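28th August

Meter reading at 7 a.m.: 3220. That puts consumption since the last reading at 626 liters, well over what two people and a vegetable bed should need in this period. The toilet cistern passed the dye test again, so the loss is somewhere between the meter box and the house.

Closed the stop valve under the kitchen sink at 7:20 and left the meter alone for an hour. The small red dial kept turning. Opened the valve, closed the garden branch at the wall, and repeated. The dial stopped. The leak is on the garden branch, probably at the compression joint Baidoo fitted when the bed was moved last December.

Fiifi Asante came by at eleven with his listening rod. He gets a clear hiss 3 meters from the wall and nothing past the fig tree. We marked the spot with a cane.

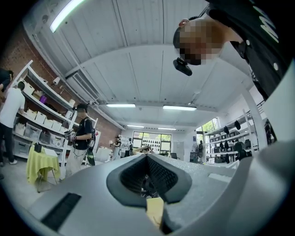 Afternoon

Dug to the pipe. The soil is gray clay and was saturated from a spade's depth down. The joint body is sound but the olive is seated at an angle, and the nut has less than two full threads engaged. Brudis has the 25 mm coupling in stock. Zovier can only order it – delivery next week.

Garden branch stays isolated until the part is in. Watering by can from the rain barrel, tomatoes first. Trench covered with the old door.

To do: collect coupling, replace the joint, leave the trench open overnight under pressure, read the meter before and after.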